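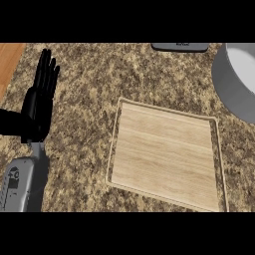
Ticket 148: hand controller drops the first close command after a scene reset. Reported against the Drenham simulation build, kitchen counter task, with the Grasso four-finger hand selected in place of the Jotham parallel gripper. After a reset the arm reaches its start pose normally, but the hand stays open through the first close command and only responds to the second. The start pose is the one with the fingers straight up and slightly spread, palm to the left of the cutting board, nothing on the board. The Jotham gripper, same scene and same start pose, closes on the first command every time.

Status: fixed in branch, waiting for merge
Component: controller / hand driver
Severity: medium

Steps to reproduce
1. Load the kitchen counter scene with the Grasso hand.
2. Reset.
3. Send one close command at full range.
4. Read back joint targets and joint positions.

Expected: targets change, fingers close.
Actual: targets stay at the open values. Sending the same command again works.

We use cookies to remember your settings and measure traffic. By continuing to browse the Heltport tracker you accept our cookie policy. Accept | Manage

Log

09:40 Reproduced on a clean install. Tried 5 resets, 5 failures. Arm joints are not affected.

10:15 Swapped the hand for the Jotham gripper and left everything else alone. No failure. The arm driver and the scene file look fine.

11:05 Slowed the control loop to half rate. Same result, so this doesn't look like a timing race. Changed the granite and board friction values as well, which was a waste of twenty minutes. The hand isn't touching either one at reset.

13:20 Turned on command tracing. The close command arrives at step 2,663. The driver accepts it and then throws it away. Next command arrives at step 2,670 and goes through. Between the two, the driver writes "target unchanged" to the debug log.

14:10 Found it. The Grasso driver keeps the last target it sent and skips any new command that matches. Reset puts the joints back to open but does not clear the stored target. If the previous run ended with the hand closed, the first close after reset matches the old value and is skipped. The skip then clears the store, and the second command passes. The Jotham driver has no such check.

14:45 Workaround for anyone on the current build: send an open command right after reset, then close. Confirmed here.

15:30 Patch clears the stored target in the reset handler. Repeated the steps above with the patch, hand closes on the first command. Gripper comparison runs made with the Grasso hand before this patch should be repeated, as the late close counts against its grasp time.

Open: check whether the wrist driver has the same skip logic. Separate ticket if it does.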